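Overtaking and following distance on a forest road
Project report, Yuxi Tang
October 28, 2022

3. The road

The stretch chosen for the project runs between Skurkero and Lunudus. It has one lane each way and long straight parts with trees on both sides. I drove it with my uncle in August, 211 kilometres in all, counting every trip there and back. He drove and I kept the notes.

My question was how traffic bunches up when there are few places to pass. On the straights the view ahead is good, but oncoming cars often arrive in groups, so a gap that looks usable can close quickly. A dark Mercedes coming the other way, a small white car well behind it and more traffic further off already make a driver think twice about pulling out.

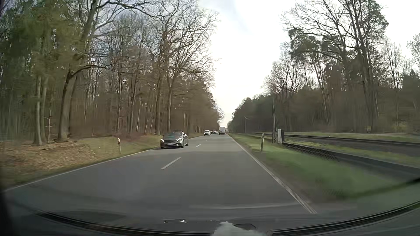
Does a long straight make overtaking safe?
It helps with seeing, but the driver still has to judge the speed of oncoming traffic, and that is hard to do from far away.

For following distance I used the 2 second rule from our textbook. You choose a fixed point such as a roadside post and count from when the vehicle in front passes it. In rain I used 4 seconds. Tall vans were the most awkward to follow, as they hide the road beyond them.

4. Problems

My notes from the first trip were too short to use, so I left them out. Nearly 9 pages remained. The part past Ren was also left out because of roadworks. Timing by counting aloud is not exact, and a stopwatch would have been better.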